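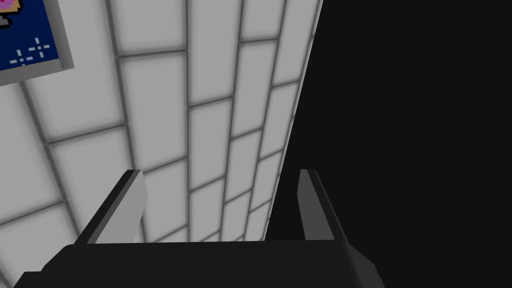
What do people call a colour when none of the usual names quite fits?
Most of them take the nearest plain name, usually grey or brown, and hang something on the front of it: "dark", "light", "sort of", or the name of a thing at home.

4. Dull colours and the words people have for them

4.1 What we collected

I've always had a soft spot for the colours that get left out of colour studies. Reds and blues have had shelves of papers written about them, and the poor old greys and browns get a footnote (if that). So when Halima Ezeani and I sat down to plan the interviews, we agreed to leave the bright cards in the drawer and see how far we could get on the dull ones alone.

We talked to 555 people, 185 in each of our three towns: Nokville, Ollville and Marnbridge. Between them they gave us 3564 answers, and 3176 of those were clear enough to code. The ones we dropped were mostly a bit of both, or a remark about the weather, or a long and very enjoyable story about a carpet. I kept the carpet story in my notebook but it isn't in the tables.

We coded everything against the Odukoya list, which sorts colour words into plain names ("grey"), shaded names ("dark grey"), borrowed names ("slate", "mushroom") and what the list calls loose talk ("that muddy sort of one"). Halima coded the Nokville and Ollville answers and I did Marnbridge. Then we swapped a batch and argued over "charcoal" for most of a Saturday. I wanted it as a plain name, on the grounds that people in Marnbridge say it without a flicker. She wanted it kept with the borrowed names, and she won.

4.2 Brown beside grey 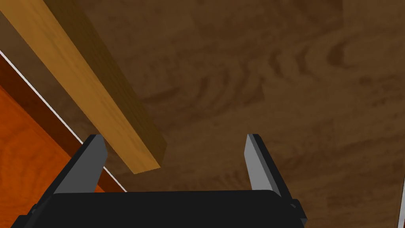 Brown gave us more trouble than any other colour, and I'll admit I hadn't seen it coming. Asked about a brown card on its own, people were quick and fairly calm. Put a grey next to it and they began to hedge: the same card became "warm", or "nearly red", or in one case "the friendly one". Neighbours matter a great deal to a dull colour. Figure 2 has the sort of arrangement I mean, with a brown surface showing through the gap between two fingers, and on the left-hand one a light grey inner face and a darker charcoal outer side. Try naming that brown with the greys covered by your hand, then take your hand away and try again. I do this at parties now, which may be why I'm asked to fewer of them.

Ollville people hedged the most and Marnbridge people the least. I don't want to lean on this too hard. Our Ollville interviews were done late in the afternoon, in October, in a library with small windows, and I'd want to repeat them in better light before claiming that anyone in Ollville sees brown differently. Halima thinks the difference is one of manners. In her view, Ollville folk were simply being polite to two strangers with a box of cards, and were reluctant to sound too sure of themselves.

Shaded names were the favourites in all three towns. Borrowed names came next, and here the paint shop has plainly left its mark, as several people told us the name on a tin they had once bought and then went back and corrected themselves.

4.3 When there's a pattern

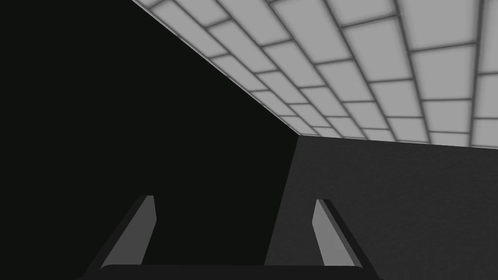 Pattern words crept into our answers without our asking for them. As soon as a card carried lines as well as a colour, people named the lines first and got round to the colour later, if they got round to it at all. "Bricks" was far and away the commonest word, even where the thing in front of them was meant to be tile. I have some sympathy. Look at the upper right of Figure 3, where the rectangular tiles have their short joints staggered from row to row, and tell me you didn't think of a wall before you thought of light grey. Anyone in the trade would say "running bond", and two of our Nokville people did, one of them rather crossly.

This made a nuisance for the coding. The Odukoya list has no place for an answer like "brick grey", which might mean a grey as found on bricks or a grey laid out in a brick pattern, and the person who said it was often no help when we asked. We ended up marking these answers twice, once as borrowed and once as loose, and leaving them out of the town-by-town comparison.

I'd do it differently next time. Plain cards in the morning and patterned cards after lunch would have saved us a good deal of bother, and we'd have had the plain answers safely written down before anybody started talking about walls. The full set of card wordings, with the ones we changed halfway through marked in the margin, is in the appendix.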